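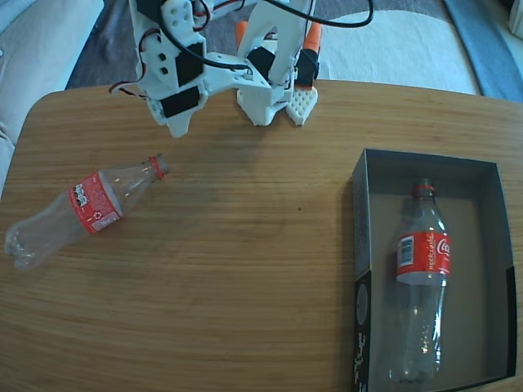
A plastic soft drink bottle is a lightweight container used to hold carbonated beverages. Most are blown from polyethylene terephthalate (PET), a clear plastic that resists the pressure of the dissolved gas. The bottles are sold with a screw cap and a printed label, and are usually meant to be used once, although refillable types exist.

Construction

Bottles start as preforms, short thick tubes with the threaded neck already molded. The preform is heated, stretched with a rod and blown with air against the walls of a mold. The neck keeps its original thickness and is the stiffest part of the bottle. Many bases have five feet, a shape that stands up on a table and does not bulge under pressure.

Caps are made from a different plastic, normally polyethylene or polypropylene, and are often colored to match the brand, as with the red cap and red label on a bottle of Coca-Cola. The label is a thin film wrapped around the middle. It carries the nutritional information, a barcode and, in many countries, a recycling symbol.

Empty bottles

An empty bottle weighs very little and rolls easily when laid on its side – more so with the cap on, as the trapped air keeps the walls from denting. Crushed bottles take up less room, but some deposit machines reject them when the barcode cannot be read.

Collection in Cimham

The town of Cimham opened a bottle return point on Clilley Street in May 2019. It took in 2,673 bottles in its first month and roughly 4,000 in August. Of the August bottles, 319 were turned away for missing labels. Kathleen Quinlan, who ran the site, later had the opening hours extended to early evening.

See also

Bottle cap
Container deposit
Preform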